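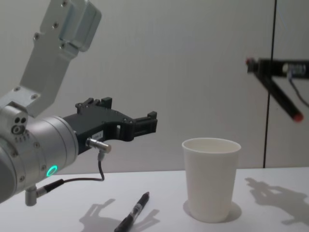
A gripper facing a paper cup on a white tabletop.

Category: Earth & Space Basics
Reading time: 4 min

Chapter 5: Why the Ground Has Layers

I grew up next to a road cut. If you've never looked at one, it's the bare wall of rock you get when a highway crew slices through a hill and doesn't bother to tidy up afterward. Mine had stripes. There was a thick tan band at the bottom, then a crumbly gray one, then a thin dark line you could follow with your finger all the way to the drainage ditch (which I did, many times, and ruined a lot of socks). I thought somebody had painted it.

My first geology teacher, Reet Toom, set me straight on a field trip to the Mukby quarry. She pointed at a wall much taller than my road cut and asked us which stripe was oldest. Half the class said the top one because it looked the most beaten up. She let us argue for a good long while, and then she asked which pair of pants in a laundry pile had been dropped first. We got it after that!

Sediment is loose stuff — sand, mud, pebbles, bits of shell — that gets carried by water, wind or ice and then dropped. When more of it lands on top, the lower part gets squeezed. Water moving through the gaps leaves minerals behind, and those minerals work like glue. Give it enough time and you have sedimentary rock. Each layer is called a bed, or a stratum if you want the Latin (the plural is strata, and yes, you'll need that one for the review questions).

The laundry pile idea has a proper name too. It's the principle of superposition: in a stack of layers that hasn't been flipped or broken, the oldest is at the bottom. Please notice the second half of that sentence. Rocks do get folded, and sometimes folded right over, and I have been fooled by that in front of people I wanted to impress.
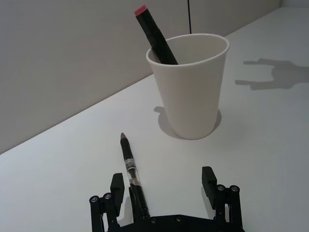
A marker standing in a paper cup.

So how long does a layer take? I wish I could give you one number. A flood can drop a bed as thick as a mattress in an afternoon. Out in the deep ocean, fine mud may need a thousand years to build up a few centimeters, sometimes less than that. This means you can't just take a ruler to a cliff and read off the years, although I'll admit I tried it in my first field notebook.

Let me show you where that goes wrong. Say we have a cliff near the village of Cinik and the whole thing is 516 centimeters from the path to the grass. The bottom 200 centimeters are coarse river gravel. If I assume one steady rate for the entire cliff, I treat that gravel just like the quiet lake mud above it, and my answer is junk. Siiri Bite, who shared a tent with me at the Siliņa field camp, used to write the word "rate?" in red next to every thickness I recorded. She was annoying and she was right.

There are gaps to worry about too. Sometimes a stretch of time leaves no rock behind, either because nothing was being dropped or because what was dropped got worn away again. That missing stretch shows up as a surface called an unconformity. It can look like any other line in the wall, and you could walk past millions of years without slowing down. We'll spend most of Section 5.3 on how to spot them, using the sketches I made at Furna Gorge in December with very cold hands.

Before you go on, find some layers near you. A creek bank works fine, and so does a building faced with sandstone. Draw what you see, put the thickest bed in first, and label which way is up. Keep the drawing, you'll be adding to it in Section 5.2.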